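Home Help Exchange > Kitchen and Appliances > Refrigerators

How do I organize a glass-door drinks fridge so people stop digging through it?

Asked in August. 3 answers. Sorted by most helpful.

We put a small glass-door beverage fridge in the break room at work and I ended up being the one who fills it. It has two wire shelves and the floor. For the first month I just pushed cans in wherever there was a gap. The result was that the same old cans sat at the back for weeks, people moved everything to find the one they wanted, and anything tall got laid on its side and rolled.

I have 8 clear bins on order and I can return them if they are a bad idea. My questions:

Is it better to give each drink its own lane, front to back, or to keep a few of everything at the front?

Where do tall cans go? They only fit on one shelf unless I move the wires.

Do bins block the airflow? The manual says to leave space at the back but does not say how much.

We stock cola, sparkling water, plain bottled water and a few odds and ends. I restock on Thursday mornings before anyone is in.

Answer 1 (accepted)

Lanes, front to back, one drink per lane. I look after a fridge like yours in a shared office in Wutville and have tried it both ways. If you keep a few of everything at the front and a jumble behind, whoever takes the last one at the front has to dig for the next, and you are back where you started.

Put the tall cans on the top shelf and leave them there. Set the top wire once for the tallest thing you buy, then divide what is left between the other two levels. Keep the drink that goes fastest in the middle, where the hand goes first. In our case that is Coca-Cola on the left and water on the right. The bottom gets the slower stuff, and it can be mixed, but still in lanes.

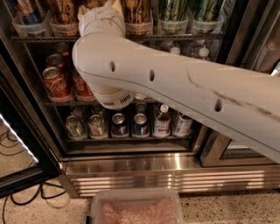
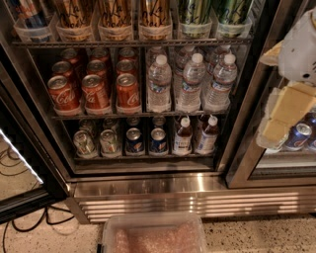

The red cans have the left side of the middle shelf in both.

Wutville, August

On the bins: keep them. Buy the narrow kind that fits one can across. Wide bins look fine when full, but when they are half empty the cans fall over against each other. Mine are a store brand called Gruserik and they have held up, though two of them cracked when I washed them in very hot water. Warm water and dish soap is enough.

For restocking, pull the remaining cans forward, then put the new ones behind. It takes a little longer, but you will not find a can from last spring in the back corner. If your bins lift out easily, take the whole bin to the counter and fill it there. It is easier on your knees for the bottom level, and you don't stand with the door open.

Turn the labels to the front on the first can of each lane only. I used to do every can and it is a waste of time.

Airflow: leave a gap of 2 inches at the back wall and don't let a bin sit against the fan cover. Your unit may be different. If you see frost on the back wall or the top shelf is much warmer than the bottom, you have packed it too tight.

Answer 2

Agree with most of that. I would add a small thermometer on the middle shelf. Glass-door fridges lose ground each time the door opens, and if you load 29 room-temperature cans in one go first thing in the morning, the ones people grab at ten will be lukewarm. Load the night before if you can get in. If you can't, keep a case in a regular refrigerator and fill from that.

Also check what the shelves are rated for. Mine is a Stuvier and the label inside the door gives a weight for each wire. Full bottles of water are heavier than you would think, and a wire that sags in the middle will tip the bins toward each other. I moved my bottles so they sit over the side supports and it stopped.

I don't use bins at all on the bottom level. Cans stand fine on a flat floor and it is one less thing to wash.

Answer 3

just buy the spring loaded pushers like at the gas station. Pintér makes them, I got mine used. only works for regular cans, the skinny ones jam

Comment on Answer 3: Do they work on wire shelves or do you need a flat one?

Comment on Answer 3: flat. i cut a piece of plastic board for under them

Comment from the asker: Thanks. I moved the top wire down one notch and put the sparkling water up there, cola and water in the middle, everything else on the floor. I kept the bins for the upper two levels and am returning the rest. It holds 19 fewer cans than when I was stuffing them in, so I may need to restock twice a week. The fan cover on mine is at the top left, so that lane has one can less than the others.

Comment on the question: Does anyone know if the wires on these are all the same spacing? I lost one of the clips.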